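Textured Blocks Deserve a Better Spec Sheet

Most catalog entries for shape blocks list four properties: material, color, number of pieces and recommended age. Surface texture, where it exists, gets a single adjective such as "tactile" or "sensory." I think this is a failure of specification, and it leads schools and parents to buy the wrong sets.

A block has at least three attributes that a child can sort by. Color is read at a distance. Shape is read at a distance too, but less reliably when pieces overlap. Texture is read by touch, or by sight at close range under side lighting. A set that combines all three supports several different sorting tasks with the same pieces. A set that combines only two supports fewer, and the difference is usually invisible on the order form.

Color as the dominant key

In untimed sorting, color tends to win. Put a mixed set in front of a four-year-old and the first groups to appear are nearly always color groups. Shape comes later, often after an adult asks for it. Texture comes last, if at all.

Mwanaisha Rugemalira, who ran a preschool materials room for years, kept a written log of sorting sessions. Across 600 entries she recorded the first grouping rule each child used, and texture was first in 2 of them. Her conclusion was that texture should be taught as a separate exercise, with the eyes covered. Mine is narrower. Texture is chosen last partly for the reason that manufacturers assign it carelessly, and a careless assignment teaches nothing.

The question to ask is whether the texture follows the shape or the color. If every cylinder has ridges and every cube has dots, texture duplicates shape, and a child working by touch gets the same answer twice. That is useful for confirmation. If texture follows color, a blindfolded child can sort by color — an odd result, but a workable exercise. If texture follows neither, it is an independent variable and the set is considerably harder.

Green and red cylinders with ridged tops, and a blue cube with a grid of raised dots, would be consistent with the first scheme, although a few pieces cannot settle the matter.
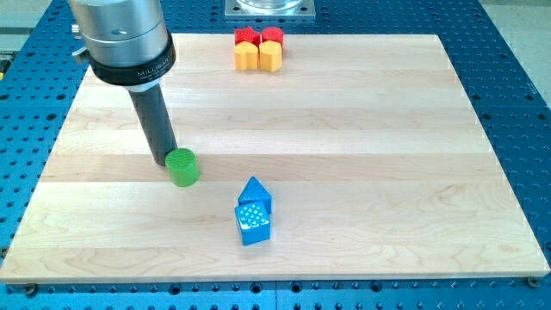

What a listing should state

A usable listing would give the texture of each piece, the faces that carry it, and the rule that assigns it. Relief height should be given in millimeters. A shallow pattern may photograph well and still be hard for small fingers to distinguish.

Elibariki Mfinanga has argued that this level of detail would confuse buyers. I disagree. The same buyers compare shelf dimensions and paint certifications without difficulty. One short table would cover it.

Until then, the practical course is to request a sample before ordering in quantity. Close your eyes, pick up two pieces of different shape and try to tell them apart by the top face alone. If you cannot do it, a child probably cannot either, and the texture should not figure in the price.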